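Gripper won't let go: clearing a stuck-closed fault
2 min read
Last updated: March 20, 2023

Fault we had at Komley. Arm picks a cup, moves over, opens — then snaps shut again on the way back. Squashed a good few before we stopped it. Hit stop first, hands well clear, then power down the arm. Not the other way round.
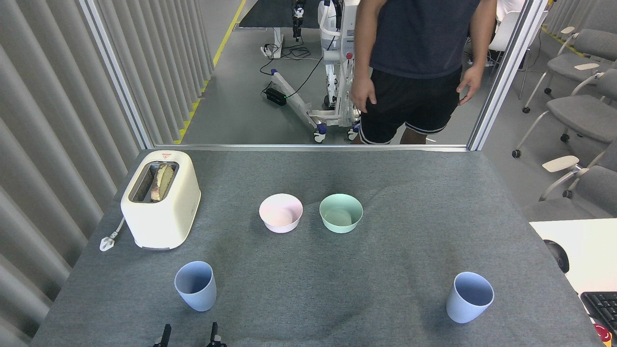 Cause was the force limit, left at 800 after an update. Set it back to 300, save, restart. Then run the open/close test on its own, nothing in the jaws. If it stays open, try a real pick. Start with the light blue tumblers, they're plastic and get wider towards the rim, so grip low down. Leave the bowls and toaster till last.

Still snapping shut? Check the finger cable for a nick near teh wrist. Ours had one as well. Swap it, dont tape it. Error 528 in the log means the cable, every time so far.

Contact Kalotport Support | © Kalotport | Back to top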